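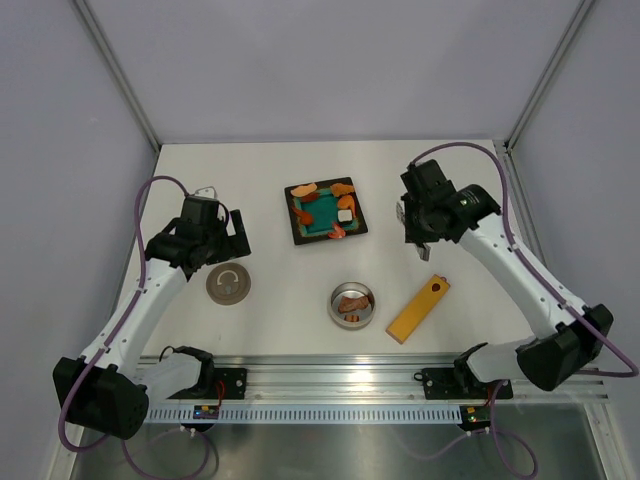

The Ferry to Skutumholm

The boat to Skutumholm leaves at 5 in the morning, and in May it is already light. I was the only passenger who did not carry a bag of potatoes. They were seed potatoes, I learned later, and every family on the island plants them in the same week.

I stayed with Onni Seppälä, who repairs boats in winter and keeps sheep the rest of the year. His house stands at the end of the only road, near the old salt store. He gave me soup, bread and a pair of rubber boots, and then we went out to see the fields.

The fields are small and have stone walls on all sides. Each one has a name, usually the name of somebody who died long ago. Onni's best field is called Kivska. It lies low, behind the church, and the wind passes over it. His neighbors plant two rows there for themselves, and in exchange they cut his hay in July. There is no paper about this. It was arranged by the grandmothers.

In the evenings people come to the salt store, where Raluca Neagu runs a kitchen. She came from Romania to work one summer at the fish dock and has now been on the island for eleven years. She cooks what is brought to her: perch, mutton, sometimes only turnips. You pay what you think is correct, or you wash the dishes. I did both, because I had eaten too much.

Raluca told me that the hardest month is November, when the boat comes only if the sea permits it. "Then we eat from the cellar and we talk a lot," she said. The young people go to the mainland for school, and not all of them return. Two did last year — a couple with a baby — and the bell was rung for them at the harbor.

On my last morning I helped to plant the end of a row. Onni walked behind me and turned several of my potatoes the right way up.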